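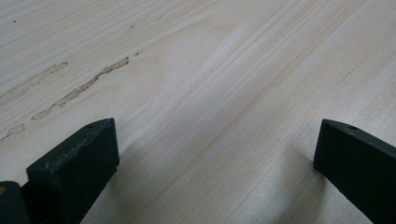 Break-ins at small lock-up shops are usually recorded by the police under a single heading, whatever the method of entry. This project looked at whether the written reports contain enough detail to separate forced doors from doors opened with a key or left unlocked. The question matters most for timber doors and counters, where a tool mark may be the only physical sign. On pale wood with grain that opens into a wide arch in the middle and runs in close, straight lines to the right, a shallow scratch following the grain can be missed by eye, and an officer writing a report at night may enter "no damage seen". That entry was treated with caution throughout the study.

Projects > Crime and Policing > Shop Break-ins in Wuvel

Reports Methods Data Contact

1. Area and data

The Wuvel market district has three trading streets, named in this report as Utau Street, Magalhães Road and Wolex Lane. The records cover six months ending in December. They consist of 129 incident summaries with names and shop numbers removed. Each summary gives a date, a time range, a short description and a list of goods taken. Arrests are held in a different file and were matched by incident number.

2. Method

Each summary was read twice and placed in one of the following groups:

- forced entry, where the text mentions a tool, a broken lock or a damaged frame
- entry without force, where the text mentions a key, an open door or a hidden person
- not stated

The second reading was done without sight of the first result. Where the two readings differed, the summary was moved to "not stated". This rule lowers the size of the first two groups but keeps guesses out of them.

3. Results

"Not stated" was the largest group on all three streets. Forced entry came second on Utau Street and Magalhães Road. On Wolex Lane, entry without force was more common than forced entry. Most of the units there are sublet and keys pass between tenants.

The arrest file matched 13 incidents. In most of these the summary named the method of entry clearly. It cannot be shown from the data that clear reports lead to arrests, as some summaries may have been rewritten after a suspect was held. The file does not keep earlier versions of the text.

4. Limits

Thefts that were never reported are outside the data. Time ranges were often as wide as the whole night, so the hour of entry was not used. The summaries do not record the material of the door, and no link between material and reported damage could be tested.

5. Suggested changes to the form

A separate box for method of entry should be added, with "not checked" kept apart from "no damage seen". Door material should be recorded in one word. Marks on timber should be viewed with a torch held low to the surface, first along the grain and then across it, and the direction of any mark noted before the shop owner makes repairs.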